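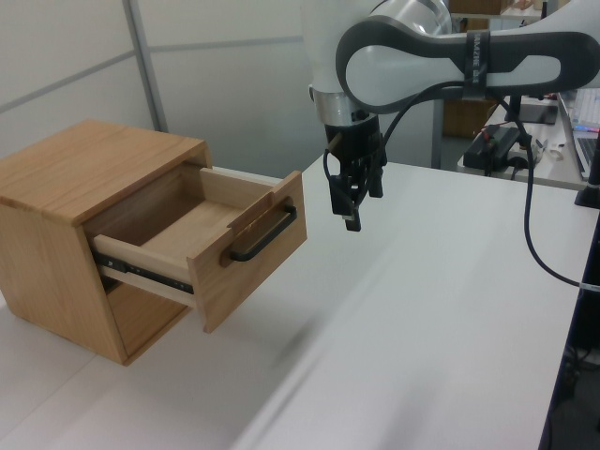

Petit meuble en bois clair, le tiroir en partie ouvert.

Registre de condoléances

Le registre de condoléances est un cahier, un livre relié ou un ensemble de feuilles où les personnes qui viennent rendre hommage à un défunt inscrivent leur nom et, si elles le souhaitent, quelques mots pour la famille. Il est en général présenté à l'entrée du lieu de la cérémonie ou dans le salon funéraire. Après les obsèques, il est remis aux proches. On le distingue de l'avis de décès, qui est publié par la famille, et de la lettre de condoléances, qui est envoyée par une seule personne ou par un couple.

Dénominations

On rencontre aussi les expressions « livre de condoléances », « registre de signatures » et, plus rarement, « livre du souvenir ». Cette dernière expression est ambiguë : elle peut désigner également un volume conservé dans un cimetière ou un crématorium, où les noms des défunts sont inscrits par date. Dans l'usage courant, le mot « registre » s'emploie même quand il s'agit de simples feuilles détachées, posées sur une table avec un stylo.

Usages anciens

L'habitude de laisser une trace écrite de sa visite est liée à celle de la carte de visite. Dans les villes, les visiteurs qui ne voulaient pas déranger la famille déposaient leur carte à la porte du défunt, souvent avec un coin plié. Une liste de signatures était parfois tenue par le concierge de l'immeuble. À la campagne, où l'on entrait plus facilement dans la maison pour la veillée, la coutume du registre s'est répandue plus tard, avec le développement des chambres funéraires.

Le recueil local de Kornilby, établi par l'archiviste Vasylyna Kravets, offre un aperçu de cette évolution. Il réunit 82 registres donnés par des familles de la commune et du hameau voisin de Čierny. Les plus anciens ne contiennent que des noms, rangés sur deux colonnes. Les messages rédigés y apparaissent peu à peu, d'abord dans la marge, ensuite sur des lignes entières. Dans 56 de ces registres, on trouve aussi des adresses postales, que la famille utilisait pour envoyer ses remerciements.

Présentation matérielle

Le modèle le plus courant est un livre à couverture rigide, de format horizontal ou vertical, avec des pages blanches ou lignées. Les pages blanches laissent plus de liberté aux visiteurs, mais elles se remplissent de façon irrégulière. Les modèles à feuilles mobiles permettent de disposer plusieurs feuilles à la fois quand l'assistance est nombreuse, et d'éviter ainsi une file devant la table. La première page porte d'habitude le nom du défunt, ses dates de naissance et de décès, et parfois une photographie.

L'encre mérite une attention particulière. Les stylos à bille ordinaires résistent assez bien au temps, tandis que certains feutres pâlissent et traversent le papier. Pour une conservation longue, on recommande un papier sans acide et une encre pigmentée.

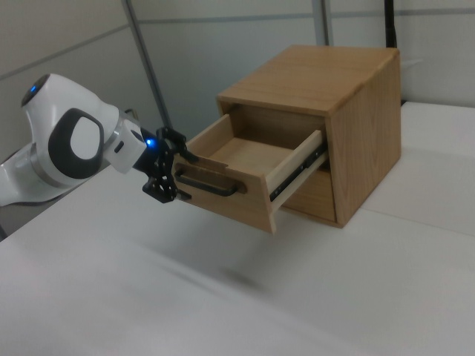 Faut-il signer le registre quand on a déjà envoyé une lettre à la famille ?

Il est d'usage de signer dans les deux cas. La lettre s'adresse aux proches de manière personnelle, alors que la signature indique que l'on était présent à la cérémonie. Le nom et le prénom, écrits lisiblement, suffisent.

Contenu des messages

Les messages sont brefs, en règle générale de deux à quatre lignes. Les formules traditionnelles, telles que « sincères condoléances » ou « avec toute notre sympathie », restent les plus fréquentes. Certains visiteurs préfèrent raconter un souvenir précis : un voyage, un repas, un service rendu, le nom d'un chien que le défunt aimait. Ces messages sont souvent ceux que les familles relisent le plus volontiers.

L'adresse varie également. Une partie des visiteurs écrit à la famille (« nous pensons à vous »), une autre partie s'adresse directement au défunt (« tu vas nous manquer »). Les deux manières sont admises et se trouvent parfois sur la même page. Il est conseillé d'indiquer son lien avec le défunt -- collègue, voisin, ancien élève -- car les proches ne connaissent pas toujours toutes les personnes qui ont signé.

Les enfants peuvent participer par un dessin. Dans ce cas, un adulte ajoute le prénom et l'âge de l'enfant au bas de la page.

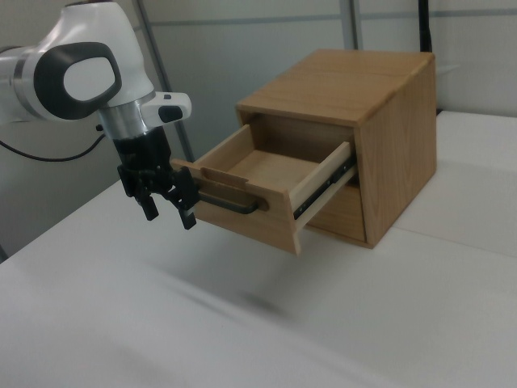

Pour les formules religieuses, l'usage dépend de la confession de la famille et du lieu de la cérémonie. Un visiteur qui ignore les convictions du défunt choisira plutôt une formule neutre. Les citations de textes sacrés ou de poèmes sont acceptées, à condition de rester courtes.

Registres officiels

À la mort d'un chef d'État, d'un souverain ou d'une autre personnalité, des registres peuvent être ouverts au public dans les mairies, les ministères et les ambassades. Les horaires de signature sont alors annoncés à l'avance. Les membres du corps diplomatique signent d'ordinaire avant le public, et leurs messages font parfois l'objet d'une communication séparée. Il arrive aussi qu'un registre soit ouvert après une catastrophe, sans qu'il soit dédié à une personne en particulier.

À une échelle plus modeste, une commune peut ouvrir un registre pour un ancien maire, un médecin ou un instituteur. Celui de Presham, ouvert en février à la mort du dernier médecin de campagne du canton, a reçu quelque 1000 signatures. Il a ensuite été relié en 2 volumes -- l'un pour la famille, l'autre pour les archives communales.

Registres en ligne

Les registres numériques accompagnent aujourd'hui beaucoup d'avis de décès. Le visiteur y dépose un message, une photographie ou l'image d'une bougie. Ils conviennent surtout aux personnes éloignées ou malades, qui n'ont pas la possibilité d'assister aux obsèques. La durée de mise en ligne est variable : quelques semaines chez certains prestataires, plusieurs années chez d'autres, parfois contre paiement.

La modération constitue la principale difficulté. Le service Dalto, par exemple, soumet chaque message à l'accord d'un membre désigné de la famille avant la publication. D'autres services publient immédiatement et retirent les messages sur demande. On conseille aux familles d'enregistrer ou d'imprimer le contenu avant la fermeture de la page, qui entraîne souvent la perte des messages. 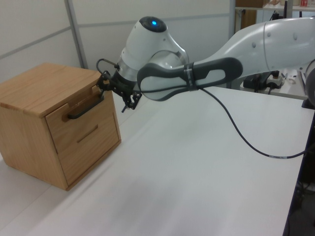

Le passage du papier à l'écran a modifié aussi la longueur des textes. Les messages en ligne sont en moyenne plus longs, et ils arrivent encore plusieurs mois après le décès, notamment à la date anniversaire.

Conservation et transmission

Le registre appartient à la famille. Lorsque le défunt laisse plusieurs enfants, il est gardé par l'un d'eux et des copies sont faites pour les autres. La numérisation page par page est devenue fréquente. L'original doit être tenu à plat, loin de la lumière directe et de l'humidité, de préférence dans une boîte en carton neutre. Les rubans adhésifs et les pochettes en plastique souple sont à éviter.

Pour les généalogistes, ces documents ont une valeur réelle. Ils permettent de retrouver des cousins éloignés, des noms d'épouse ou des adresses qui ne figurent pas dans les actes d'état civil. Leur communication à des tiers demande toutefois de la prudence, parce que les signataires sont souvent encore vivants.

Voir aussi

Avis de décès
Éloge funèbre
Veillée funèbre
Faire-part de remerciement

Dernière modification de l'article : 23/8/25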